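Gripper drops soft ball short of the basket, same program worked for weeks

Posted in: Arms and Grippers > Faults

benchpress_tuvow

I run a small pick and place test on a Tuvow arm with a two-finger gripper. It picks up a soft pink ball and drops it in a woven basket. It ran for weeks with no trouble. Now the ball lets go early, on the way up or just after the arm starts moving sideways. The log shows 494 cycles since I last changed anything and 352 good drops. The software never flags a fault. It reports "grip OK" and carries on to the basket with nothing in the fingers.

I have rebooted, homed the arm and swapped the gripper cable. Same result. The basket has not moved. Fingers at the ball:
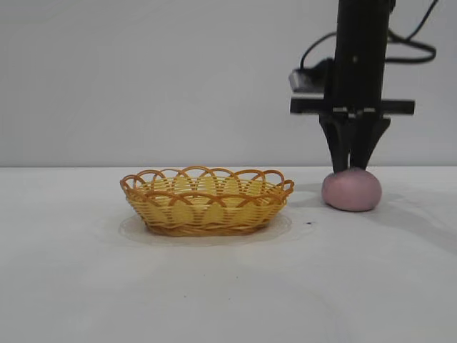 Skirkitville, 10th April

Adding what people asked for. Grip force is at the default. Close speed is at the default. I have not touched the height setting, but I did change the fingertips for the narrow ones before this started. The controller is a Jurkden, running whatever version it shipped with. The wrist camera picture is below. The ball is very low between the fingers in this view and I can't tell if that is normal.

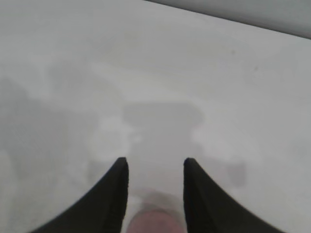 2 replies

rivadeneira_lab

Your height setting is the first thing to check. If the new fingertips are not the same length as the old ones, the tool length stored in the controller is wrong, and the arm stops at the wrong height over the ball. Points that land on top of a soft ball will push it down or pinch a bit of the surface. Either one can feel like a grip to the software.

Do it in this order:

Stop the program and put the arm in manual at low speed.
Measure the new tips from the mounting face to the end.
Enter that as the tool length and save it. On mine it goes back to the old value if you skip the save.
Jog down beside the ball, open, until the tips are level with its middle. Keep them off the table.
Teach that height as the pick point, then redo the approach point above it.

Run it slowly with a hand on the stop button. Don't reach in to fix the ball while the program is live. With "grip OK" showing and no fault, the arm will start its next move without any warning.

Your wrist view won't settle the height by itself. Mine shows the ball low between the fingers too, and with the basket nearby you get some of the weave in the corner.
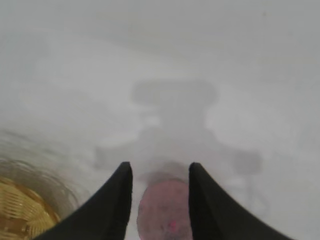 Can I just turn up the grip force?
More force won't fix a wrong height, and on a soft ball it can make the slip worse. Set the height first, then raise the force in small steps if the ball still falls.

The "grip OK" message is a separate problem. Set a minimum finger gap for the check, a little under the squeezed width of the ball. If the fingers close past that, the program should stop and wait. I would do this even if the height fix works - a missed pick ought to stop the line.

Also look at the release point over the basket. If the tool length was wrong for the pick, it was wrong there too, and you don't want the tips hitting the rim.

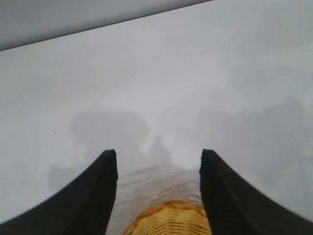

old_servo_hand

Had this on a Tuvow, different gripper. It was a loose screw on one finger. Check those before you teach anything, or you will be teaching it twice. Mine went 2,000 cycles before it showed up. I don't know the Jurkden menus so can't help with the gap setting.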